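Vevenness Home Notes
Kitchen and table: papering and taping a table for sorting cups
Last updated 3/9/20

Our plastic cupboard gets turned out every February, before the school lunches settle into a routine. For years that meant tipping everything onto the bench and matching it up between meals. Now I cover the big table in brown paper, mark it out with tape and leave it up until the job is done. The same set-up does for biscuit icing, seed packets, craft afternoons and washing up after a party when the draining rack is full.

What you need

A roll of brown kraft paper. I buy the plain wrapping sort, the heavier the better.
A roll of coloured masking tape. Dark blue shows up well on brown. Cream tape disappears into it by late afternoon.
Scissors, a long ruler or a straight offcut of timber, and a pencil.
A dry tea towel.

Our table takes a 3000 mm length of paper with enough left to fold under at both ends. Measure your own before cutting, including the fold. If the roll is narrower than the table, run two lengths side by side and overlap them by a hand's width, with the overlap on the side away from where you will be standing.

Laying the paper

Wipe the table and let it dry properly. Paper laid on a damp table cockles straight away and will not go flat again.

Roll the paper out with the curl facing down. Tape one short end underneath the table edge, walk to the other end, pull it firm and tape that. Do the long sides last. Smooth from the middle outwards with the tea towel folded into a pad. Small creases don't matter for sorting. For icing or gluing I would start again with a fresh length.

Don't tape onto French polish, shellac or anything recently oiled. Keep the tape to the underside of the table, or wrap the paper right round and tape it to itself.

Marking it out

Start with one line down the centre and one across. Work outwards from those. If you begin at a corner, any error in the first line is carried all the way over and the last row comes out a wedge.

Make the spaces bigger than you think you'll need. Mine are 34 cm across, which takes a stack of dinner-size bowls or a good handful of cups. I tried smaller ones and things were forever sitting on the lines.

Lay each strip in one go where you can. Hold the roll in one hand, stick down the start, pull out a full length in the air and lower it onto the pencil marks. Press it with a thumb only when it is straight. Where you have to join, overlap the ends a little.

Write on the tape and not on the paper if you want labels. A ballpoint is fine. A felt marker goes through to the paper, and sometimes through the paper.

Sorting the cups and bowls

Wash first, sort second. I have done it the other way and ended up sorting twice.

Put one of each kind down as a marker before bringing out the rest. A cup in one space, a shallow bowl in another, and so on until every kind you own has a home. Then the others can be brought to the table by whoever is about, including children, without asking where each one goes.

Leave a free row between kinds that look alike. Pale blue and pale green are the ones we mix up, especially under the kitchen light at night. Greens that matched when they were bought drift apart after a couple of years in the dishwasher, so don't expect the whole set to agree.

Things for keeping go towards the window. Things for the op shop go at the opposite end. Anything cracked goes straight in the bin and never reaches the table.

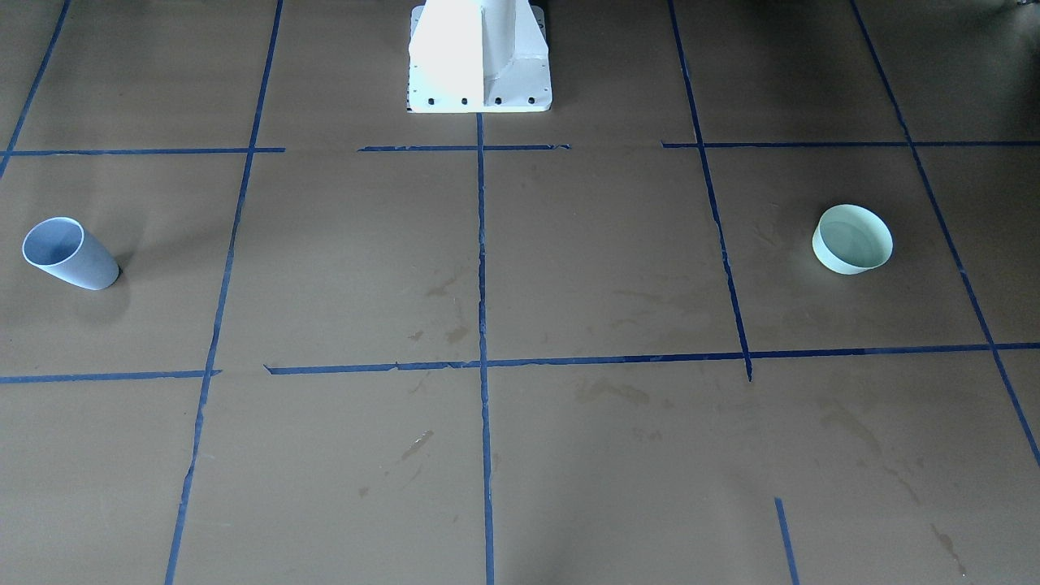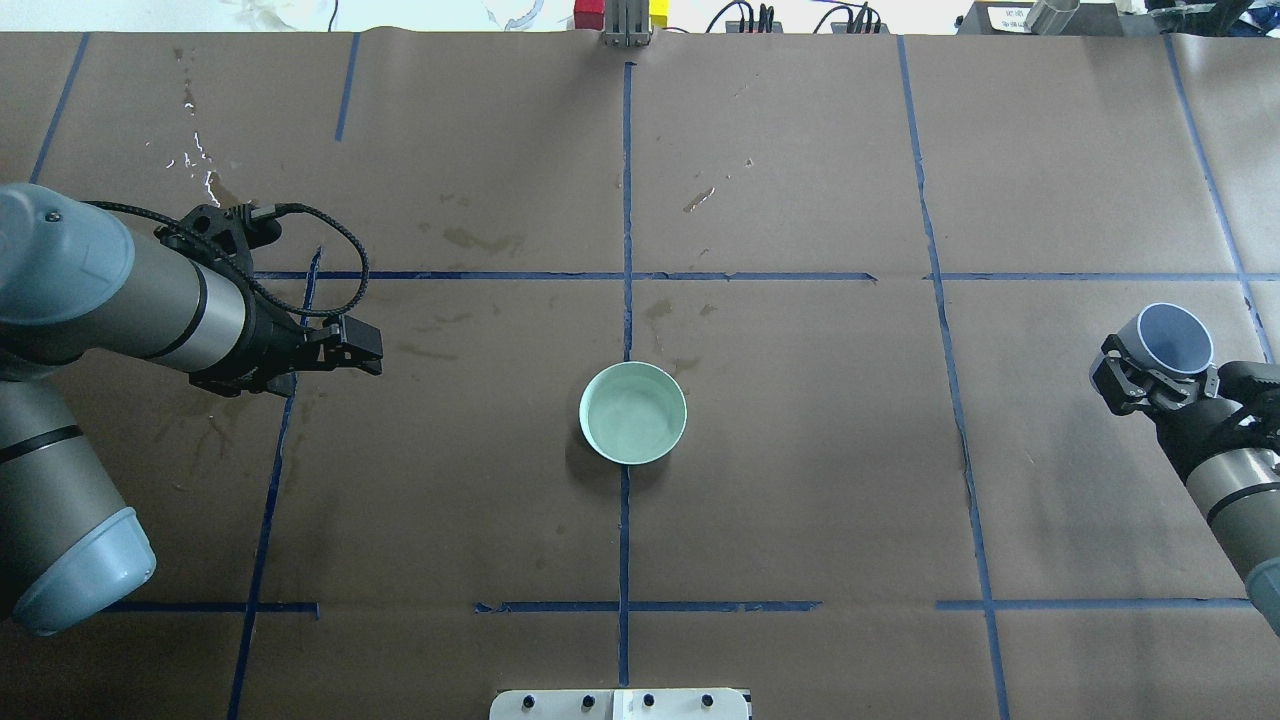

Dark blue tape on brown, with the pale blue and pale green both out.

A reader wrote to say that she does the whole thing with cups on their sides for the first ten minutes, then turns them up the right way. She had tried them upside down on paper and found each one left a ring, and the inside was still fogged an hour later. On their sides the air gets in, and if they roll, the tape gives them a slight edge to stop against. She also asked whether newspaper would do in place of kraft. It will for drying, but the print comes off on pale plastic and takes some scrubbing, so put it underneath as padding and keep the brown on top.

Since her letter I have been leaving ours on their sides too, for 30 minutes, with the mouths all facing the same way so I can see at a glance which have been wiped. Bowls I stand upright and dry by hand.

Water on the paper

Kraft paper will put up with drips. It marks, it puckers a bit, and when it dries there is a dark-edged stain that does no harm. What it won't stand is a puddle left sitting. Blot puddles with the tea towel and don't rub, or the surface pills and you get brown crumbs in the clean cups.

If you know the job is a wet one, put an old plastic tablecloth under the paper. Flannel-backed is best, flannel side down. Check the table underneath at the end of the day in any case, as water will travel along a crease.

Tape stuck to wet paper lifts. If a line has to be replaced, dry that part first and lay the new strip over the old one.

Getting stains and smells out of plastic cups

Tea stains: a paste of bicarb soda and water, left on for a quarter of an hour, then rubbed with a soft cloth. No scourers. Once the inside of a plastic cup is scratched it will stain every time.

Tomato: wash in cool water first, with detergent, then warm. Bowls that have had hot sauce in them will keep an orange tinge whatever you do. A day outside in the sun fades it.

Cordial smell: fill with water and 2 tablespoons of white vinegar, stand overnight, rinse.

Sticky residue from price labels: cooking oil on a paper towel, leave, wipe, wash. Eucalyptus oil is quicker but it can cloud some plastics, so test it on the base.

Two cups jammed together: stand the outer one in warm water and put cold water in the inner one. Wait a minute or so and twist. Don't lever them apart with a knife.

Putting it all away

Stack cups no higher than the shelf allows with a hand's clearance above. Taller stacks lean, and the ones at the bottom jam. I put a square of baking paper between cups that are going to be stored for months.

Shallow bowls go inside one another if they are the same make. Different makes that nearly fit are better kept apart. Ours are a mixture of Drodalia and unbranded ones from Yimyam, and the two stick fast if they go in even slightly warm.

Keep the lids in a separate tub, upright like records. Any lid that has not found its base by the end of the sort goes out with the op shop box.

Taking it up

Pull the tape back on itself, low and slow. If you want to reuse the paper, leave the tape on and roll the lot up together, tape side out, with a rubber band at each end. It unrolls ready marked. I get three or four uses from a length before it's too creased to bother with.

Paper that is clean and free of tape can be torn up for the compost. The taped strips go in the rubbish.

Residue on the table edge comes off with a warm damp cloth in most cases. Tape left on for longer than a week is harder to shift, and the oil method given for price labels works on sealed timber and laminate. Wash it off with a little detergent afterwards and dry well.

Questions that come up

Baking paper is no good as a table cover. Tape won't hold on it and everything slides.

Electrical tape stretches as you lay it and shrinks back later, so the lines curl at the ends. Stay with masking tape.

For a round table, cut the paper square and fold the corners under. Put the centre lines in first, as before, and leave the odd-shaped spaces at the rim for spoons and other small bits.

The next page in this set covers cleaning seals and lids, and the Luditz method for storing preserving jars is under Pantry.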